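Mellilell Community Help > Home & Storage > Jewelry and Small Items

Silver earrings turning dark in a lined box, what am I doing wrong?

Posted by pinehollow_k
20 March 2024

I have a small collection of sterling silver, mostly studs and a few thin chains. I cleaned all of it in December with a cloth and put it away, and when I took it out last week half the pieces had gone yellow and a couple were close to black.
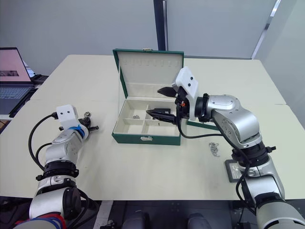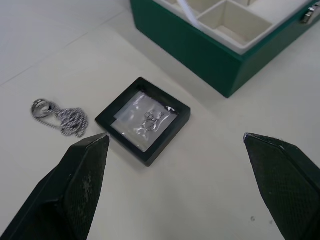 I keep my silver in a lidded box on top of the dresser in the bedroom, away from the bathroom. I don't wear most of it more than twice a year. The box is the kind in the first picture, with a tray split up by low partitions and a cream fabric lining in both the tray and the lid. I had assumed a fabric lining was good for silver. The chains go in the tray and the studs go in the slots in the lid. There is no smell to the box that I notice. The apartment has gas heat and I run a humidifier in winter.

Is the box causing this, or the air, or did I clean it badly? I would also like to know whether I should be using those little anti-tarnish squares. The store near me has a pack from Skenier but there is nothing on the back that says how long they last.

tallow_and_tin

Tarnish is silver reacting with sulfur compounds in the air. Moisture speeds it up, so the humidifier is not helping. Move it to another room or turn it down and see if that changes anything.

The lining could be part of it too. Some fabrics and some glues give off small amounts of sulfur for years. Wool felt is a known bad one. Plain cotton is usually fine, but you often can't tell what is under the fabric or what holds it down. A simple test: polish two similar pieces, put one in the box and one in a small zip bag with the air pressed out, and leave both for a month. If the one in the box is much darker, stop storing bare silver in there.

You can keep using the box. Put each piece in its own bag and lay the bags in the compartments. The chains won't knot up that way either. The studs will have to come out of the lid slots, and that's a little less convenient.

On cleaning, wash off any polish residue with a drop of dish soap, rinse, and dry completely before you put anything away. Chains hold water in the links. I leave mine on a towel overnight.

The squares do work but they get used up. I write the date on mine and replace them after six months. An open box uses them up faster than a closed one.

georgiev_fan_19

just wear them more. mine never tarnish and I do nothing

marrow_street

Agree with the bags. One caution, don't put pearls or opals in sealed bags with the silver. They can dry out. Same with anything glued.

Also check for rubber bands nearby. I had a drawer with a bag of them next to my rings and that was the whole problem. Rubber has sulfur in it. Took them out, polished everything once, and it has been fine for 2 years.

I can't speak to the Skenier ones. I used the Mullidus strips and they were OK. Cut them in half for a small box. A stick of plain white chalk in the tray helps a bit with damp, and it's cheap, but keep it in a scrap of cloth so the dust doesn't get on everything.

pinehollow_k

Thanks. There is a pack of hair elastics in the same drawer as the polishing cloth, so I'll move those first. Starting the two-piece test tonight with a pair of studs.

2494 views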